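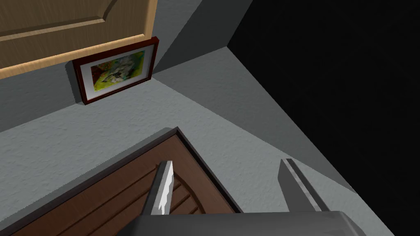
Vundar simulation study: frequently asked questions

What does the study measure?
Whether a grasping policy trained only in rendered kitchens and living rooms still works when surface textures and lighting are changed. The policy sees the wrist view and the joint state, nothing else.

How many scenes were used?
2113 for training and 42 held out for testing. No held-out scene shares a room layout with the training set.

Which renderer do I need?
Lalex, version 2 or later. Earlier versions compute shadow edges differently and the scores will not match ours.

Why is there no overhead view?
It was tested in February. It raised the score on known layouts and lowered it on held-out ones, so it was dropped. Both sets of results are in the Hrnčiar branch.

Are areas outside the room model rendered?
No. They are returned as black and are not masked before training.

How long does one run take?
14 hours on a single graphics card with the default settings.

Can I use my own gripper model?
Yes, if it has two fingers. Change the geometry file and recompute the contact points before training.

Who maintains the code?
Vojtěch Skála. Report faults through the Ravine tracker and include the scene seed.

Last updated: October 4, 2020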